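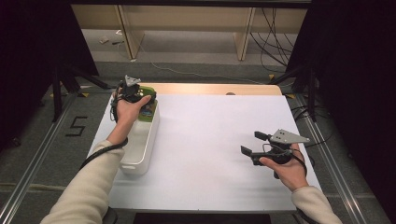 5 min read

Pantry stock control, second revision

Print this post | E-mail this post

Posted 12 Aug 2023

The first version of the pantry system lasted a little over a year. It was a spreadsheet with one row per product, a quantity column, and a minimum column, and it failed in the usual way: quantities were decremented when somebody remembered. By spring the sheet claimed three bags of red lentils and the shelf held none. I have now replaced it. These are the notes, mostly so that I can find them again.

Units

The old sheet mixed packages and weights. Rice was in pounds, pasta in boxes, tea in bags or boxes depending on who typed it. In the new one everything is counted in sealed packages. An open package counts as zero. This overstates how often we run low, and I accept that, since the cost of an early purchase is one extra bag on the shelf and the cost of a late one is a drive.

Weights are recorded once per product, in grams, and used only for comparing prices. A 500 g bag and a 400 g bag of the same thing are different products with different rows. I resisted this for a while. Merging them meant a fractional count every time the store changed sizes, and the reorder formula then produced numbers like 2.8 bags, which has to be rounded by hand anyway.

Reorder point

The formula is the ordinary one: usage per week, multiplied by the weeks between big shopping trips, plus a safety quantity. Our big trips are every two weeks. For slow items (vinegar, baking soda, cornstarch) the safety quantity is zero. For coffee it is one. For oats it is two, and has been since the winter.

Usage per week is the weak input. I tried deriving it from receipts and got numbers that were plainly wrong for anything bought on sale. What works better is writing the date on the package when it is opened. The gap between two opening dates is the consumption interval, and after 4 intervals the average is steady enough to use. Flour took until October of last year to settle because of two birthdays and a failed batch of sourdough starter.

Layout

Shelf depth is the real constraint in this apartment. The shelves are deep and narrow, and anything placed behind something else is lost for practical purposes. Long shallow trays running front to back fix most of it. Packages stand upright in a single file, new stock goes in at the back, and the front package is the next one to be used. The tray slides out like a drawer. Rotation then needs no thought, and checking the count takes a few seconds per tray.

Soft bags with a flat bottom stand well. Pillow bags do not, and lean on their neighbors until the row slumps. I put a bookend behind the last one. Cans do not go in trays at all.

I bought the first trays from Marras and the second set from Wotard. The Marras ones are slightly tapered, which wastes a strip of shelf between each pair. Over a full shelf that adds up to most of a tray. The Wotard ones have straight sides but cost more, and the lip at the front is low enough that the tray needs a finger underneath to start it moving. I would buy the Wotard again.

Software

I looked at two applications before going back to a spreadsheet. Clonari is good at expiration dates and has a clean list view, but it assumes that every item is scanned in and scanned out, and the scanning out is exactly the step that failed before. The free tier stops at 2,000 events, adds and removals both counted, and a household of three gets through that sooner than it sounds. Prarkitz is closer to what I wanted. It allows a minimum per item and will print a shopping list sorted by aisle. It also stores quantities as text, so an export with "3 " and "3" in the same column sums incorrectly. I reported this and got a polite reply.

The present spreadsheet has five columns: product, package weight, reorder point, shelf count, date of count. The shelf count is overwritten, never adjusted. This is the main change from the first version - there is no running balance to drift. Every second Friday evening I slide out each tray, type the number, and filter for rows at or below the reorder point. That filter is the shopping list.

Shobha Venkataraman commented on the earlier post that a two-bin system would remove the counting entirely: split the stock in two, and order when the first half is gone. I tested this on pasta and beans for two months. It does work, and for those two items I have kept it, with a strip of colored card standing in front of the last two packages. When the card reaches the front, the item goes on the list. For products where the reorder point is one, the card is pointless and the tray itself tells you.

Open problems

Spices are outside the system. The jars are too small for the trays and usage is too irregular for the formula. I check them by hand before holidays.

The freezer has the opposite difficulty, as everything is visible for as long as the door is open and I do not want it open for long. A list taped to the door was accurate for nine days.

Dates written in marker rub off glossy bags. Masking tape holds, though it has to go on before the bag is opened or the oil from whoever's fingers gets there first. I have a grease pencil on order and will update this section when it has had a month of use.

7 comments | 3 shares

Related posts
- Pantry stock control, first revision
- Comparing unit prices when the package size changes
- Shelf liners, measured
- Two kitchen scales and a reference weight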